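The Siren Has the Floor

Every April, Zellstead rediscovers that it has a road. The weather clears, somebody in a fast car decides that Nieto Avenue is a runway, and a patrol officer decides to prove him wrong at the same speed. This spring's version ended in the side wall of a muffler shop. The driver walked away with a broken wrist. The wall did less well.

The offense that started it was an expired tag.

I have nothing against tags. I renew mine every year, usually within a month or two of when I should. But I do wonder about a policy that takes a 45-dollar paperwork problem and turns it into a thing doing 113 past the bus stop.

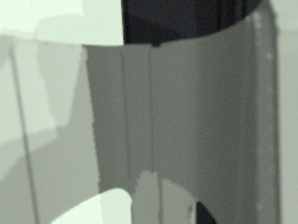

The city's pursuit policy runs to 30 pages, and I have read all of them, which I don't recommend. It asks officers to weigh the seriousness of the offense against the danger to the public. It asks them to do this while driving, talking on the radio and looking for cross traffic. I can't weigh a cantaloupe under those conditions.

Tarek El Fassi, who sits on the council and answers his own phone, wants the rule cut down to one line: chase for violent felonies, and let the rest go home and get a knock on the door. He has the plate number on his side. A plate number is patient. It doesn't run red lights to get to you.

Amparo Robles, who spent a good part of her career in a patrol car, thinks he's dreaming. Tell people you won't chase them, she told me, and you've told them to floor it. She may have a point. I'd find it stronger if the people currently flooring it seemed to be reading the policy. 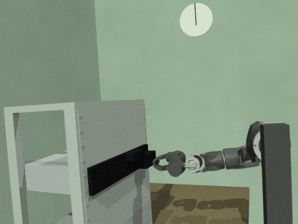

White metal cabinet against green walls, in a computer rendering.

What bothers me more is how we talk about it afterward. The police statement said the driver "lost control," as drivers in these statements always do. The chase "concluded." You'd think it had been a piano recital. At the public meeting, Demetrio Llorente, who owns the muffler shop, asked who was paying for his wall. He was thanked for his comment.

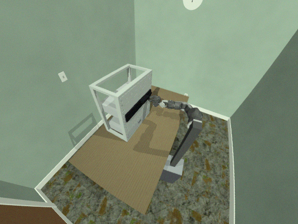

The council says it will review the policy, and in Zellstead a review is where a subject goes to lie down. I know how the room will feel: late in the evening, a dozen of us on folding chairs, all pretending not to check the time. They could hang up a round, off-white clock with a thin black hand, like the one over the white cabinet in the rendering, and I'd watch it more closely than I watched the last budget. But I'll be there, and so will Mr. Llorente, with his estimate in an envelope.

My own vote goes to El Fassi's one line, with a change. Let a supervisor who is sitting still, in a chair, with coffee, make the call on anything short of immediate danger to life. Robles says that wastes seconds. I'd like to waste a few. The tag will still be expired in the morning.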